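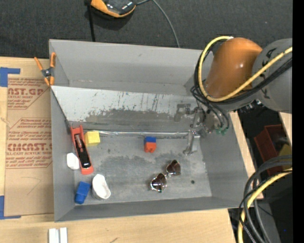
Re: [toy-library] Sorting the odds and ends bin

On 2023-02-04 a member wrote:
> Does anyone have a system for the grey bin? Ours at Saithong
> fills up with single blocks and bits of other sets, and by the
> end of the month I can't tell what is ours and what got
> dropped in by accident. Also, what do you do with things
> that aren't toys at all?

We had the same trouble at Vudley until last August. What we do now is fairly simple.

The bin gets emptied at the end of every second session. Blocks go straight back to the block tubs by type. If two are stuck together in different colours, like the blue and red one in ours at the moment, pull them apart first or they end up in neither tub. Yellow ones get missed a lot against the side.

Cups and containers go to the kitchen shelf and get washed before anything else happens to them.

Anything shaped like a tool goes on the high shelf until two people have looked at it. Some are from the Trodari play set and some are not, and the colours are no help.

Sunglasses, keys and so on go in the lost property box by the door. We keep them for 6 weeks, then they go to the op shop. Put glasses in a sock or an old case. They scratch if they sit under blocks.

Small white bits that don't match anything go in a jar. We had 65 in there when we last checked it against the Pekoner catalogue, and 2 found a home.

The stains on the floor of the bin don't come off with detergent. I've stopped trying.

Happy to send our label sheet if it's useful.

Recent messages on this list
- Replacement lids for 200 mm tubs
- Puzzle with missing corner, swap?
- Insurance renewal wording
- Re: Trodari spares
- Shelf brackets, free to collect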